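Teaching a gripper by hand -- project report, Group Lilavier
Posted in May by the Lilavier group, Skenavberg robotics lab course

What we wanted to do

Get a robot arm to pick small parts out of a tray and put them in a cup, without anybody writing the motions in code. Instead a person does the task with a hand-held gripper that has a camera on it, and the arm learns from the recordings. We called the software side Eren. The arm is the one in the Ternier room, everyone in the course shares it.

First plan was remote control. Joystick, operator at the desk, arm does the moving. Tried it for two weeks. Slow, and the operators kept over-shooting the tray because the picture lagged. One demo took longer than doing the whole tray by hand. So we switched to the hand-held tool and kept the joystick runs only for comparison.

Collecting

Goal was 300 good demos. We recorded more than that and threw a lot out. Rules we ended up with:

- start with the gripper open and the tray in view
- one part per recording
- if you drop it, stop and start over, dont try to save it
- keep moving at an even speed, no jerks

That last one was the hardest. People speed up when they get bored. We made shifts of 14 recordings and then swapped, which helped some. Wrist gets tired too, the tool is heavier than it looks.
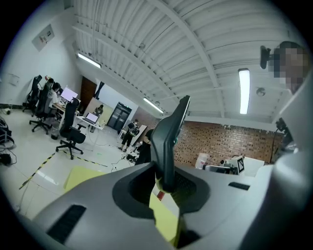

3 min read

Tracking gave us the most trouble. The position of the tool is worked out from the video, so what the camera sees matters a lot. When the tool tips up far enough it gets mostly ceiling -- ribbed panels and tube lights, the same pattern over and over -- with the desks and the brick wall lower down. Recordings with a lot of tilt drifted more than the level ones. Our guess is the repeating ribs, but we did not test that separately and should of.

What we changed: slower tilts, and a check script that flags any recording where the path jumps. Flagged ones get looked at by a person, then kept or deleted. Takes a while. Sunday was mostly this.

Also people walking around. The room is shared and other groups have work to do, so we couldnt ask everybody to stand still. Left it as is.

Training

Eren takes the camera video and the gripper opening and predicts the next short bit of motion. We trained for 2000 steps on a first batch just to see if anything broke. Something did -- the open/close values were flipped, so the arm went to the part very nicely and then let go of nothing. Fixed in the loader, not in the data.

Second training used the full cleaned set. Much better looking motion. No random twitching near the tray.

Results

We only had one evening with the arm, so the test is small. 12 tries with the hand-held demos, 12 with the joystick demos. Hand-held: 9 parts in the cup. Joystick: 4. The misses in the first set were nearly all the same thing, fingers closing a bit early and pushing the part away. Joystick misses were all over the place.

Not a totally fair comparision, we had a lot fewer joystick demos. Would need equal numbers to say anything strong.

Still to do

- demos with the tray in different spots (ours is always on the left side)
- weigh the tool with and without the battery
- same test again in daylight, all our runs were after 6 pm
- write up the loader fix for the next group

Code and the check script are in the course folder under Lilavier. The raw recordings are too big for it, ask at the Ternier room.

14 shares | 2 comments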